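About Chornovol

Small team, one question. Can a machine do the chores yet? Kitchen stuff mostly, some shop floor. Short answer: a few of them, slowly.

We write and test the software behind the arm. Clearing counters, putting things on plates, sorting bins. 54 chores on our list so far, 24 we'd call done. Folding is not one of them. Dont ask about folding.

Most practice happens in simulation, 300 tries per chore before we touch real hardware. Cheap, and no broken dishes.
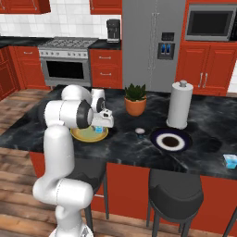

PRULHOLM, January
Kitchen island set, simulated. Small blue and white object, yellow plate, arm right over it. Sounds easy. Took us most of the winter to get a plate task we'd show anyone.

Shop-floor work next, with Bretix. Want to send us a chore? Use the contact form, we read teh lot.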